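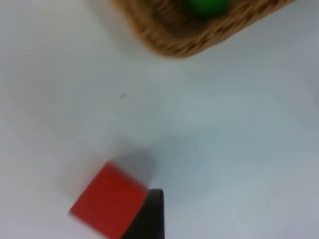 Why is red red?

Hi again, it's Anel! Last time we talked about why the sky is blue, and a reader named Divina wrote in to ask about red. Good question, Divina, and it kept me busy for a whole rainy afternoon.

Let's start with light. Light from the sun or a lamp looks plain white, but it's really a big mix of colors all traveling together. You've seen them split up if you've ever spotted a rainbow (or sprayed a garden hose on a sunny day and got a little rainbow of your own).

When that mix of light lands on something, the thing soaks up part of it and bounces the rest away. A red block soaks up most of the green and blue light and bounces the red light back out. Some of that red light goes into your eye, and your brain says "red!" before you've even had time to think about it.

One red, lots of reds

Look at a red block again, on different sides. The side in the shade looks darker than the top, doesn't it? The paint hasn't changed. Less light is landing on that side, so less red light bounces back to you. When I was five I used one crayon for a whole fire truck and couldn't work out why it looked so flat. My art teacher, Mrs. Sedgwick, showed me how to press harder on the shady parts, and wow, it looked like you could drive it away!

What about black?

Black things soak up nearly all the light that hits them, and hardly any bounces back. All that soaked-up light turns into heat, so a black T-shirt feels so toasty in August.

Try it at home

You need a flashlight, a sheet of white paper and something bright red.

Make the room as dark as you can. Stand the paper up behind a table, put your red thing close in front of it, and shine the flashlight at the red thing from the paper's side. Now look at the paper. Can you find a faint pink glow? It's red light bouncing off and landing on the white. Move the red thing farther away and watch the glow fade.

Next time I'll answer Reshma's question about why bubbles have so many colors. Keep sending them in!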